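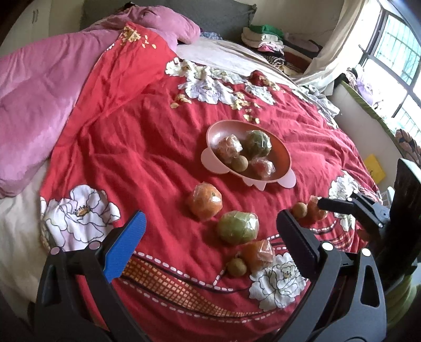 Individually wrapped fruit with a pink oval bowl, on a red floral cloth.

Storing Wrapped Fruit in Shared Rooms
Household guidance, Vondside Residence
Revised 24 January 2020

Residents who keep fruit in their rooms are asked to observe the following advice.

Spread a clean cloth before emptying the bowl. A bed or a table is suitable, and a cloth in a strong colour makes small brown fruits easier to find.

Take out the large fruits first and set them apart from one another. Small fruits should be returned to the bowl last, where they will not be pressed by the weight of the others.

Examine each fruit through its film. Where the film has come loose, remove it and wrap the fruit again, folding the ends underneath. Fruit with soft patches should be unwrapped and eaten the same day or placed in the food waste bin on the landing.

Wash the bowl in warm water and dry it fully, paying attention to the rim and any handles.

Bowls should be checked every 3 days, and more often when the heating is on. Used film goes in general waste.

Spare cloths may be borrowed from Room 19. Enquiries about food storage should be addressed to Ya-wen Tu, Household Services, extension 1617.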